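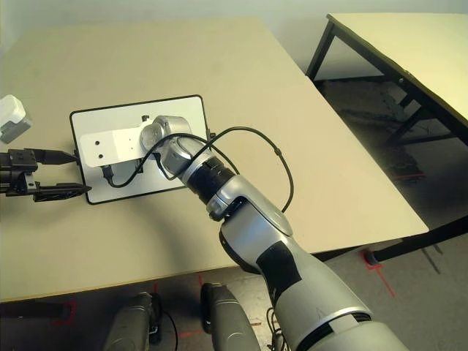
配線31:縁の材質が分からないうちは、粘着タイプの滑り止めを縁に貼らないほうがよいです。塗装だった場合、剥がすときに塗膜ごと持っていかれます。先に裏面の構造を確認して、貼る場所を決めてください。

上のコメントは本文の投稿後に付いたものですが、該当する人が多そうなので先頭に固定しました。(投稿者)

作業台の上に平置きした白いパネルのずれ止めと、細いケーブルの取り回しについて

投稿者:hiraoki_dai
投稿日:11/1/19
カテゴリ:作業環境/机・天板・配線
状態:解決済み

ベージュ色の天板の作業台に、黒い細縁の付いた白いパネルを平置きで使っています。台はPuvixの中古で、型番のラベルが剥がれており、表面の材質は分かりません。天板は無地で、触った感じは平滑です。購入先に問い合わせましたが、入荷時点でラベルがなかったとのことで、仕様書はもらえませんでした。

困っている点は次のとおりです。

・パネルが少しずつ回転する。平行移動よりも、台の前縁に対して斜めになっていくことが多い。
・先端に黒いプラグの付いた細い黒いケーブルをパネルの近くで使うが、余った分が輪になって天板の上に広がる。
・ケーブルに小さな黒いクリップを付けているが、位置の決め方が分からない。輪の頂点付近に付けると、その部分だけ重くなって余計に動く気がする。

条件は以下です。

・パネルは毎回片付けるので、ねじ止めや両面テープでの固定はできない。
・天板に穴は開けたくない。
・天板の厚さは31ミリ。
・ケーブルの全長は200センチ。
・パネルの白い面には何も貼りたくない。
・台は部屋の中で移動させることがあるので、壁に配線を固定する方法も避けたい。

試したことは三つあります。

一つ目は、パネルの下に布を一枚敷く方法です。布そのものが天板の上で滑り、効果はありませんでした。布を濡らすと止まりますが、天板に水分を残したくないのでやめました。

二つ目は、食器棚用の網目の滑り止めシートです。止まることは止まりますが、一か月敷いたままにしたところ、天板に網目の跡が薄く残りました。中性洗剤を薄めた水で拭いて大半は消えましたが、斜めから光を当てるとまだ見えます。6月の湿度が高い時期だったことも関係しているかもしれません。

三つ目は、パネルの四隅に消しゴムを切ったものを挟む方法です。高さがそろわず、押すとがたつきます。これは早々に撤去しました。

ケーブルについては、余りを結束バンドで束ねたところ、束が天板の上で転がってパネルの縁に当たるようになりました。束を台の下に落とすと、今度はその重みでケーブル全体が引かれ、プラグ側が動きます。

知りたいのは、跡が残りにくいずれ止めの材料と置き方、それからケーブルの固定位置の決め方です。見た目は問いません。費用は安いほうがよいですが、上限は特に決めていません。

追記:縁の角は丸くなっています。裏面を確認したところ、縁より内側がわずかにへこんでおり、置いたときに天板に触れるのは縁だけでした。へこみの深さは測れていません。

配線31

回転の原因から書きます。

接触しているのが縁だけで、中央が浮いているという条件なら、摩擦が働く場所は外周に限られます。外周が均等に接していれば回転には比較的強いはずですが、実際には天板もパネルも完全な平面ではないため、強く当たる場所が偏ります。対角の二か所、またはそのうち片方だけが強く当たっていると、そこを中心に回ります。追記の内容と、斜めになっていくという症状は合っています。

確認方法は簡単です。パネルを置き、四隅を順番に指で軽く押します。押したときに反対側の角が持ち上がる、または小さく音がする角があれば、そこが浮いています。次にパネルだけを半回転させて同じことをします。浮く角がパネルと一緒に移動すればパネルの反り、天板の同じ場所に残れば天板の側の問題です。台を移動させることがあるとのことなので、床に据えた状態で天板がねじれていないかも見てください。脚の一本が浮いている台では、荷重のかけ方で天板の平面が変わります。

ずれ止めの材料は、次の順で検討します。

シリコーンゴムの薄いシート。平滑な面によく密着し、可塑剤の移行が問題になりにくい材料です。網目の滑り止めシートの多くは軟質の塩化ビニルを発泡させたもので、可塑剤が天板の表面に移ることがあります。跡が残った件はこれの疑いがあります。ただし製品によって材質が違うので、手元のシートの表示を確認してください。

発泡ウレタンの小片。跡は残りにくいほうですが、年数が経つと加水分解でべたつきます。湿度の高い部屋では勧めません。

コルク。移行の心配は少ないものの、荷重が軽いと滑ります。パネルが軽い場合は力不足です。

シリコーンシートを使うなら、全面に敷く必要はありません。へこみの内側に入る大きさに切り、へこみより少しだけ厚いものを選びます。縁を浮かせて内側のシートで受ける形になります。厚すぎるとパネルがシートの上で揺れるので、深さを測ってから買ってください。深さの測定は、定規をパネルの裏に渡し、その下に紙を重ねて入れていき、つかえた枚数分の厚みを測れば足ります。ノギスがあればデプスバーで直接測れます。

シートは一枚物より、四隅寄りに分けて配置したほうが回転に対して有利です。同じ摩擦力でも、回転の中心から離れているほど止める効果が大きくなります。中央に一枚だけ置く方法は、平行移動には効きますが回転にはほとんど効きません。

シートと裏面の間は、粘着剤なしで構いません。片付けのときにシートが天板に残るのが面倒なら、裏面のへこみの側にだけ弱粘着のテープで留めます。縁には貼らないでください。

使い始める前に、天板の目立たない場所で試験をしてください。シートの切れ端を置き、上に本を載せて一晩おき、翌日に跡を見ます。問題がなければ次は一週間です。材質の分からない天板では、この手順を省かないほうが安全です。また、材料が何であっても敷いたままにせず、使い終わったら外して、天板とシートの両方を乾拭きしてください。

清掃について。シリコーンは埃を吸着すると急に滑るようになります。水洗いして自然乾燥すれば戻ります。アルコールで拭く場合は、天板のほうに垂らさないこと。表面が塗装だと曇ることがあります。

残っている網目の跡は、これ以上強い溶剤で追わないほうがよいです。薄めた中性洗剤、水拭き、乾拭きを日を空けて繰り返し、変化がなければそこで止めてください。メラミンスポンジは研磨なので、跡の代わりに艶のむらが残ります。

平机と丸椅子

Kollitzのクリップを机の縁に付けて、そこにケーブルを通せば終わりだと思います。うちはそれで困っていません。

パネルのほうは重い物を載せておけばずれないのでは。

配線31

上の回答に補足します。机の縁に付けるクリップには挟み込み式と粘着式があり、挟み込み式は対応する板厚に上限があります。天板が31ミリだと入らない製品が多いので、買う前に開口寸法を見てください。粘着式は、材質不明の天板には勧めません。

白い面に重い物を載せる案は、面に何も貼りたくないという条件とは矛盾しませんが、中央が浮いた構造なので、荷重はたわみになります。やめておいたほうが無難です。

nuno_to_ita

ケーブルのほうだけ回答します。

考え方として、ケーブルを「動かない区間」「たるみの区間」「手元の区間」に分けます。今の状態は全部がたるみの区間になっているので、どこかを引くと全体が動きます。クリップの位置で悩む前に、動かない点を一つ決めてください。

動かない点は、台の後ろ側か側面に取ります。前縁の近くに取ると、袖や手が当たります。天板の角も避けてください。角に沿わせて曲げると、曲げ半径が小さくなり、引かれたときの力がそこに集まります。細いケーブルは柔らかいので問題ないように見えますが、被覆の内側の導体が先に傷みます。

穴を開けず、粘着剤も使わないなら、選択肢は次のようになります。

小型のCクランプ。板厚31ミリなら、開口の余裕を見て選べば使えます。当て板として天板との間に厚紙かフェルトを挟みます。締めすぎるとへこみます。クランプの握りの部分に面ファスナーのバンドを巻き、ケーブルはバンドで保持します。クランプでケーブルを直接挟んではいけません。

おもりに面ファスナーのバンドを付けたもの。天板に置くだけなので跡の心配が少なく、位置も変えられます。底に先のシリコーンの切れ端を敷けば軽いおもりでも動きません。台を移動するときは外してください。

脚に巻くバンド。余った分を台の下に回すなら、これが確実です。質問文にある、束を落とすと重みで引かれるという問題は、束の重さを脚で受ければなくなります。

次に長さの配分です。全長200センチのうち、手元に必要な長さを先に測ります。プラグを使う位置に持っていき、一番遠くなる位置と動かない点との間を、ケーブルを天板に沿わせて測ってください。そこに曲がりの余裕として33センチを足した値を、私は手元側に残しています。この33センチは自分の台で決めた値で、根拠のある規格値ではありません。短いと引かれ、長いと輪が大きくなるので、使いながら詰めてください。

残りは動かない点より向こう側に回し、直径の大きい輪でまとめます。結束バンドできつく縛ると癖が付きます。面ファスナーで、輪の中でケーブルが少し動く程度に留めます。巻くときは一周ごとに向きを変える巻き方(いわゆる8の字巻き)にすると、伸ばしたときにねじれが出ません。同じ向きに巻き続けたケーブルは、ほどいたときに立ち上がって輪を作ろうとします。天板の上で輪が広がる原因は、余長だけでなく、このねじれかもしれません。

ねじれを抜く手順は、両端を外して床にまっすぐ伸ばし、片方の端を軽くつまんで、もう片方に向かって手の中を滑らせるだけです。二、三回繰り返します。暖房の前で温めて伸ばす方法を見かけますが、被覆の耐熱が分からないなら避けてください。

クリップの位置について。輪の頂点に付けると動くという観察は、理屈に合っています。宙に浮いた部分に重さを足せば、そこが振れます。クリップはケーブルに付けただけでは固定具になりません。何かに留めて初めて効きます。留める相手がないのであれば、外すか、動かない点のすぐ手前に寄せてください。二本の区間を沿わせて輪を小さくする目的で使うのなら、輪の根元に付けます。

プラグは、使わないときに天板の上に放置しないほうがよいです。パネルの縁の下に入り込んだまま上から押すと、パネルも端子も傷みます。抜いた後の置き場所を一つ決めておくと事故が減ります。フェルトを敷いた浅い皿で十分です。

hiraoki_dai(投稿者)

回答ありがとうございます。結果を書いておきます。

四隅を押す試験をしたところ、手前右の角が浮いていました。パネルを半回転させても天板の同じ側が浮いたため、原因は台のほうです。脚のアジャスターを回して調整すると、浮きはほぼなくなりました。この時点で回転はかなり減りました。

裏のへこみは、紙を重ねる方法で測りました。Yinの資材売り場で、それより少し厚いシリコーンシートを買い、小さく切って四隅寄りに配置しています。切れ端での試験は一晩と一週間の両方を行い、跡は見えませんでした。弱粘着テープは使わず、シートはパネルと一緒に外して箱に入れています。

最初に買ったOtaのシートは厚すぎて、パネルが揺れました。製品が悪いわけではなく、深さを測る前に買ったのが原因です。袋に入れたまま保管しています。

ケーブルはCクランプと面ファスナーにしました。手元側の余裕は33センチから始め、最終的に5センチ詰めました。ねじれも抜きました。抜く前と後で輪の立ち上がり方が違います。クリップは動かない点の手前に移し、今のところそこで落ち着いています。

網目の跡は残っています。艶のむらを増やしたくないので、このまま使います。

配線31

脚の調整は、台を動かすたびに必要になります。床の同じ位置に戻す場合でも、四隅を押す確認だけはしてください。アジャスターのロックナットが緩んだままだと、使用中に高さが変わります。

nuno_to_ita

クランプの当て板は、厚紙だと湿気で薄くなって緩みます。ときどき締まり具合を見て、薄くなっていたら交換してください。増し締めで済ませると、天板のほうがへこみます。

hiraoki_dai(投稿者)

ロックナットは二か所緩んでいました。締めました。当て板はフェルトに替えます。

この投稿は解決済みのため、新しい回答は受け付けていません。

関連する投稿
中古の作業台で天板の材質を見分ける方法
面ファスナーのバンドがほつれる
アジャスター付きの脚から異音がする
シリコーンシートの切り口をまっすぐにしたい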